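Clonasby House Newsletter, February

Laundry: the washer by the kitchen, and what to do with dark clothes

The top loader next to the Forsyth kitchen gets more use than anything else in the building, and most of the notes left on the message board last month were about it. Gray fuzz on black clothes, small things going missing, a smell in the drum, and one long note about a sock. This item covers those and repeats the house rules for anyone who moved in after the fall issue.
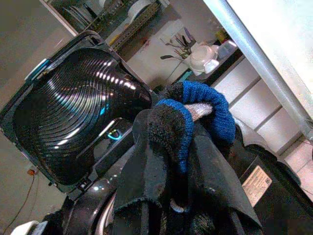
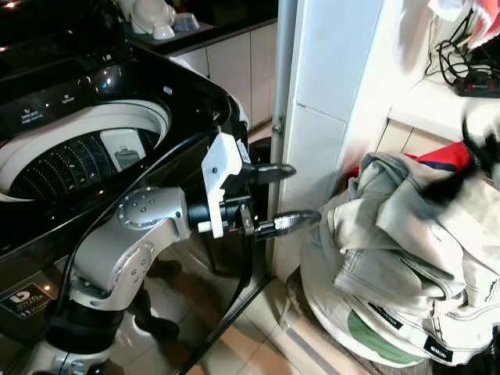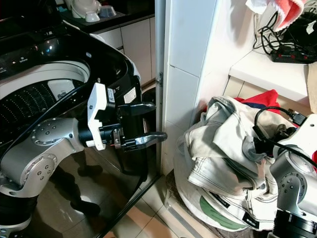
Sort before you get to the machine

Please do your sorting in your room. The space beside the washer is narrow, and a pile of clothes on the floor there gets walked on by people going to and from the kitchen. If you have to put clothes down, bring a basket or a big bag to put them in.

Dark clothes go together. Black knits, dark T-shirts, black socks and anything with a felt or fleecy feel should be in one load, with nothing that sheds. The things that shed worst are towels, new flannel, and cheap gray sweaters. One towel in a dark load is enough to cover everything else in lint, and a second wash doesn't take it off very well.

Turn dark things inside out. Check the pockets while you do it, especially for tissues. Tissues were behind at least three of last month's complaints. Coins are less of a nuisance to your clothes but they are bad for the pump.

Small items such as gloves, socks and knit caps should go in a mesh bag. There is a stack of bags in the hall closet. Take one, use it, put it back dry. If you have lost a glove, look inside the sleeves and pant legs of whatever it was washed with before you write a note about it. Also look inside the pillowcases.

Loading

Put clothes in a little at a time, around the inside of the drum, and leave the middle lighter than the sides. Don't roll things up or push them down. The top of the load should sit below the white rim with room to spare. A load that is packed to the rim comes out with dry patches and soap in the folds.

Heavy things need company. A single bath mat or one pair of wet jeans will pull the drum off balance, and the machine will stop and beep until somebody comes. Add a couple of other heavy items so the weight is spread. If it does stop, open the lid, move the load around by hand, close the lid and press start again. You don't need to begin the whole cycle over.

Large comforters don't belong in this machine. Take them to Lutik, the laundromat past the bus stop, where there are bigger drums. They are open until 10 p.m.

Detergent

We buy Dokitz liquid for the house, the unscented one, and it is in the cabinet under the counter. One capful is plenty for a full load. Half a capful is right for a small one. People have been using two and three, and the result is stiff clothes and a film on the inside of the tub, which is where the smell comes from.

Pour it in before the clothes. If you pour it on top of a dark load it can leave pale streaks that look like bleach, though they usually rinse out if you catch them the same day.

No fabric softener with towels or with anything you exercise in. No bleach in the house machine at all, please. Somebody always has the next load, and it is usually black.

Which setting

The labels on the control panel are small and the panel is black, so turn on the light before you choose. For most dark loads, cold water and the gentle setting are fine. Use the normal setting for jeans and work clothes. Sheets and towels can go in warm.

The heavy setting is slow and uses a lot of water. We used 2,060 gallons on laundry in February going by the meter, and in the month before it was nearly 3,900. The difference came mostly from people waiting for full loads and leaving the heavy setting alone. That's a big drop and it shows on the bill, so thank you. Keep doing it.

For knits, turn the spin down. Full spin on this machine is 900 rpm, and that's hard on elastic and stretches out a wet sweater. They will come out wetter and take longer to dry. Lay them flat on a towel if you can.

The lint filter

The filter is the white rectangular piece on the inside wall of the tub. Clean it after every load, yours included, even if it was a small one. To clean it, wait until the machine has fully stopped, pull the filter out, open it, and peel the lint off with your fingers. It comes off more easily when it's damp. Put the lint in the trash. It should not go down the kitchen sink, and we have had the drain cleared once already this winter.

Rinse the filter if it feels slimy, then click it back into place. You should feel it catch on both sides. If it's only in on one side it will come loose during the spin and end up in your laundry, and it can crack. We have a spare in the hall closet, but only the one.

If your dark clothes are still coming out with specks on them and the filter is clean, the lint is probably coming from what you washed with them. Try the same load again without the sweater or the towel. A lint roller works on dry fabric. A slightly damp rubber glove, wiped in one direction, works better on felt and fleece.

Taking things out

Be there when it finishes, or within twenty minutes or so. Set a timer on your phone. If somebody's load is done and they aren't around, the next person may take it out and put it in a clean basket. Don't leave it on the floor and don't put it on the kitchen counter, where people have bowls and food out.

Run your hand around the inside of the drum before you walk away. Black socks against a dark drum are nearly impossible to see, and a sock stuck up near the top will go through the next person's whites. That was the long note.

Shake each piece out once as you take it from the machine. It gets rid of loose lint and most of the wrinkles, and it keeps sleeves from drying in a knot. Hang shirts straight away. Heavy black cotton fades in direct sun, so use the indoor rack for that, or hang it inside out.

Leave the lid open when you're done so the tub can dry.

Cords and water

Keep wet laundry off the shelf with the power strip, and don't set a dripping basket up there while you look for a hook. If a cord is in your way, dry your hands and move it to one side. Please don't unplug things you didn't plug in.

The pipe in the tiled corner is not for hanging clothes. The bracket is small and it isn't meant to take weight. Hangers go on the rack.

If you see water on the floor, turn the machine off, mop it up and leave a note with the time on it. The time helps, as we can match it to the cycle that was running.

Monthly clean

The machine gets an empty hot wash once a month, early in the morning before anybody needs it. We put a sign on the lid the night before. Please don't start a load when the sign is up. After the wash, the rim gets wiped down with a cloth, along with the underside of the lid, where soap collects.

The outside is glossy and shows every fingerprint and splash. A damp cloth and then a dry one is all it needs. Scouring pads leave scratches, and there are already a few.

Cost

The service visit last month came to $181, including a new hose. It was paid out of the house fund, so nobody owes anything extra. The repair person found hair ties and a guitar pick in the pump and said the rest of the machine is in decent shape. If you are missing a guitar pick, it's in the dish by the front door.

Swap shelf

Clean clothes you no longer want can go on the swap shelf in the hall. Wash them first and fold them so the size shows. Anything still there at the end of March goes in the donation bag. There are two winter coats on the shelf now, a medium and an extra large, and a bag of kids' mittens, all in pairs.

Notes for the next issue can go in the box by the mailboxes. We have room for one more item and would like it to be about the freezer.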